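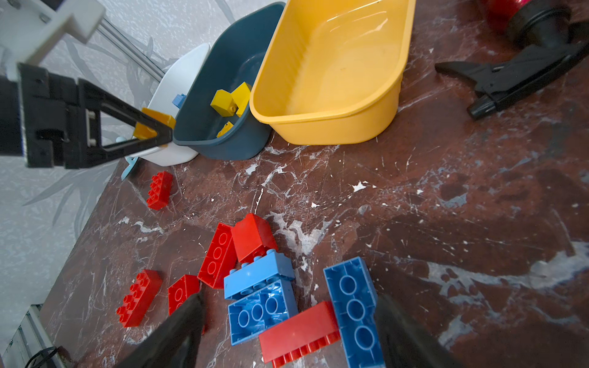

Block Sorting Recordings - Frequently Asked Questions

What is being recorded?
Two robot arms sorting toy bricks by color into bins, driven by a person. Each run is saved as one example, with the arm movements and the views from the cameras. The Gurkwood model is trained on these examples.

Which bin does each color go in?
Blue goes in the white bin, yellow in the dark one in the middle, and red in the yellow bin. Yes, red goes in yellow. We want the model to learn the rule from the examples and not just match a brick to a bin of the same color.

How many examples do you have?
The Skokthorpe set has 451. A normal shift adds 40, and 18 is fine for someone new.
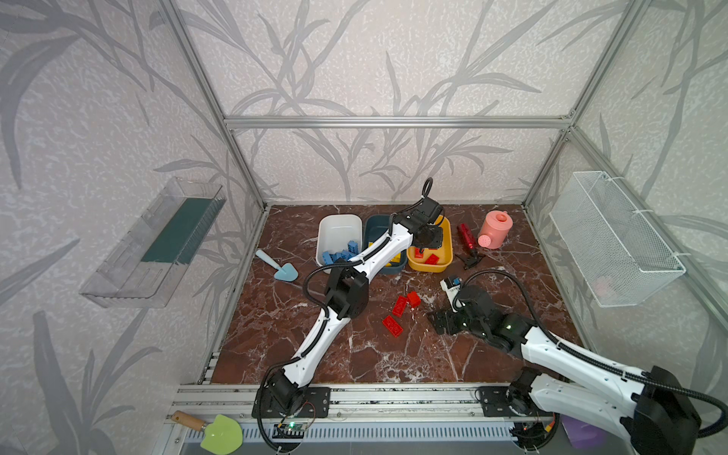
Do both arms have to be used?
Yes. Use whichever arm is closer to the brick. If both could reach it, pick one and commit. Long pauses with the arms hanging over the same brick are the most common reason Myfanwy Howells sends a run back.

Do I lay the bricks out neatly first?
No. Tip them onto the marble and leave them as they land - on their sides, upside down, leaning on each other. Only separate bricks that are pressed together.

Can I leave other things on the table?
Yes, as long as the arms can get past them. The toy garden tools and the watering can stay in. Move them between runs, but never during one.

What if I drop a brick?
Pick it up with the arm and carry on. We keep those runs, and Ekene Akinola marks them as recoveries. If the brick leaves the table, stop and discard the run.
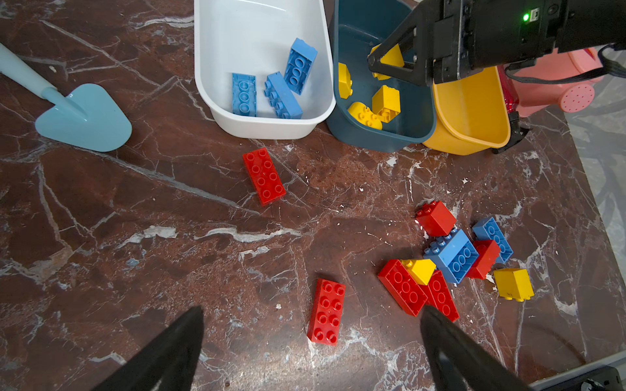
When is a run finished?
When every brick is in a bin and both arms are back at rest. Wait 2 seconds before you press stop.

Can I fix a mistake in an old run?
No, saved runs are not edited. Send the run number to Hanne Ingvarsson and she will take it out of the set.

When is the next set due?
Grametitz starts in February, with the same bins and the same rule.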